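Home & Family / Collecting

Small Cars, Shallow Trays

Model cars take up very little space one at a time. The trouble starts when they spread to the windowsill, the bookcase and the top of the refrigerator. A shop like Platby, which sells used models out of a narrow storefront, has 390 of them on its shelves at most times of the year, and the staff there keep them in order with felt, plastic trays and a soft brush.

The routine begins with a clear work surface. A white table is good for this, as a dropped mirror or hubcap shows up right away. On top goes a piece of felt in a plain color, big enough that a car can be turned over without touching the tabletop. Felt gives a little under the wheels and keeps a model from rolling off while you reach for the brush.

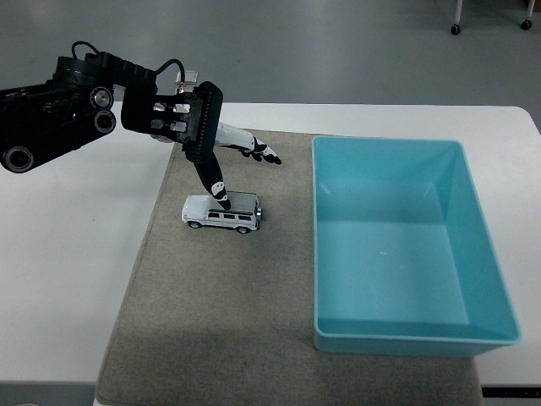 White models need the most attention. Dust settles in the door lines and around the windows, and it shows on a boxy off-roader more than on a low sports car, simply because the roof is flat. Brush from the roof down. Skip the glass cleaner, which can cloud clear plastic, and use a barely damp cotton swab on the wheels.

Trays come next. Open plastic ones cost little and wash easily. The shop uses Tranon trays in pale colors and pays $7 for each. Deep boxes are cheaper per car, but people stack things in them, and mirrors snap. One layer is the rule, with the heaviest models set down first.
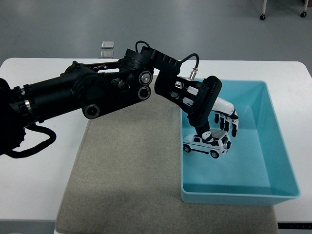
Lower each car all the way to the bottom before letting go. A fall of an inch can bend an axle on the older die-cast ones. Hold it by the sides, below the windows, and keep fingers off spare-wheel covers and roof racks, which are often just pressed into place.

Labels go on the short end of the tray. Platby writes the scale and the year of purchase on masking tape and copies both into a notebook. The shop's last full sort, in July, filled 162 lines and took almost 7 hours, including lunch.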